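Clisholm Opens Household Garment Demonstration Program to Outside Research Groups

October 2025 - Clisholm today released the terms of its garment handling collection, a set of human demonstrations recorded in occupied homes with hand-held grippers and intended for training manipulation policies.

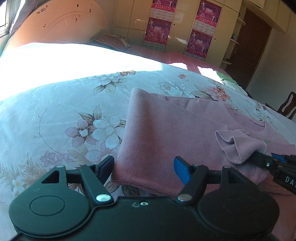
Scope of the Release

The first release contains 900 demonstrations recorded in 49 homes. Each demonstration covers one garment on one surface, from first contact to the operator's release of the finished fold. Sweatshirts, knitwear, T-shirts and trousers are included. Socks, underwear and bed linen are outside the scope of this release and will be handled under a separate protocol.

Surfaces are limited to beds, tables and sofas. Beds make up the largest share. The collection protocol does not ask households to change bedding, close curtains or clear furniture before a session. Patterned bedspreads, direct sunlight and low contrast between garment and background are treated as normal operating conditions and are labeled as such in the session record.

Collection Method

Operators work with two hand-held grippers, one in each hand. Each gripper has a pair of opposing fingers and a camera mounted on the tool body, so that the recorded view stays fixed relative to the fingers throughout the motion. No robot arm is present in the home. The position of each tool and the opening width of its fingers are logged alongside the video, and both streams are aligned to a common clock before upload.

Folding was selected as the first task family for three reasons. Fabric has no fixed shape, which makes scripted motion unreliable. The task needs two hands for most of its duration. It also contains long stretches in which one gripper must hold still while the other moves, and existing collections recorded with a single tool carry no examples of that coordination.

A knit sweatshirt is a typical item. The protocol divides it into five phases: flatten, grip the edge, raise the fold, lay the fold, and smooth. Operators are told to approach a folded edge with the fingers open and to close only when the fabric lies between them. If a cuff or collar bunches, they correct it within the same recording. Corrections are kept and tagged. A recording is discarded only if a tool loses tracking, if a person's face enters the view, or if the garment leaves the work surface.

"We record the correction because the policy will need it," said Marjatta Heiskanen, head of data collection at Clisholm. "In our early sessions operators restarted whenever a sleeve slipped. The trained model then had no response to a slipped sleeve. We changed the instruction and collected that portion again."

Operator Training and Review

Operators complete 5 supervised sessions before their recordings are admitted to the collection. The supervised sessions cover grip force, approach angle, pace and the handling of ribbed and stretch fabrics. Pace is the most common point of correction. Operators who fold at their usual household speed tend to produce motion that the target arms cannot reproduce, so the training sets an upper limit on tool speed and plays a tone when the limit is passed.

Every recording is reviewed twice, first by an automated check for dropped frames and tracking gaps, and then by a reviewer who confirms the phase boundaries. Where the reviewer and the operator's own markers disagree, the reviewer's markers are used and the originals are retained in a separate field.

Validation

Policies trained on the collection were transferred to a two-arm test station fitted with fingers of the same geometry as the hand-held tools. The station ran 300 trials on garments that do not appear in the training set. Results are reported by phase in the technical note supplied with the data. Raising the fold on thick knit fabric remains the weakest phase. The usual failure is a grip that takes one layer of a folded edge and leaves the other behind. Additional knitwear sessions have been scheduled to address it.

Clisholm does not present the trained policies as a finished product. They are supplied as reference checkpoints so that outside groups can confirm their own training setup before making changes.

Partners

Trestau supplied the tool tracking software and the clock alignment procedure. Yazıcı manages household recruitment, consent and scheduling. Storage and access control are provided through Ander, the data management platform Clisholm uses for all its collections.

Household Consent and Privacy

Participating households sign a consent form that lists the rooms to be recorded and the purposes for which recordings may be used. Audio is not captured. Addresses and names are held by Yazıcı and are not passed to Clisholm or to data recipients. A household may withdraw at any time, in which case its recordings are removed from the next version of the collection and recipients are notified to delete their copies.

Availability

Access requests open in November. Research groups may apply through the Ander portal with a short description of the intended use, the target hardware and the name of a responsible person. There is no charge for noncommercial research. Commercial terms are available on request.

The package includes video from both tools, tool positions, finger opening widths, phase markers, correction tags, fabric and surface labels, the reference checkpoints and the technical note. A loader and a conversion script are included. Mechanical drawings of the fingers are supplied separately under the same license - applicants should state in the request whether they need them.

About Clisholm

Clisholm collects and maintains demonstration data for robot manipulation, with a focus on two-handed household tasks. The company designs collection protocols, trains operators and runs a test station for policy validation.

Media Contact

Marjatta Heiskanen
Head of Data Collection, Clisholm
Interview requests and technical questions may be sent through the press form on the Clisholm website.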